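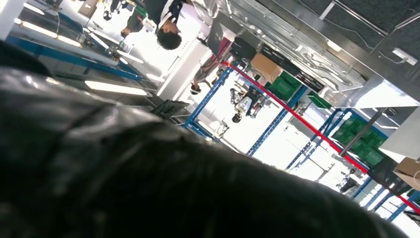
Dariusz Szulc
Perception lead, Usavero

We need a perception engineer who doesn't believe demos. Bikby, our grasp planner, picks well when the bins are tidy. With shiny, creased or dark objects I don't trust its scores, and I don't trust our test set of 963 grasps much either.

You would spend the first 12 weeks trying to break it: wrist camera views at odd angles, glare, green crates stacked beside a rail, people walking behind the rack. Then you'd help decide what to keep. It may be very little.

You should write solid C++ and Python and be able to read a log without guessing. A degree is optional. Please don't send a video.

Send one page about a result you stopped believing, and why, by 2023-08-13.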